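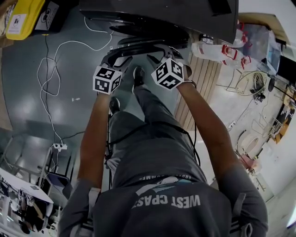
Tudur meint, nach 800 Zyklen müsse man die Finger der Greifer ohnehin tauschen, alles andere sei Kosmetik. Mag sein. Bei Drekden hieß es im Juni noch, sie hielten ewig.

17. Juli 2026. Linken Greifer neu kalibriert, Abweichung danach 6 Zehntel, vorher 11. Ob das am Montagabstand des Markerwürfels liegt oder am Zufall, glaube ich erst nach der nächsten Messung. Schrauben nachgezogen, Kabel am Rucksack neu verlegt. Rechts morgen.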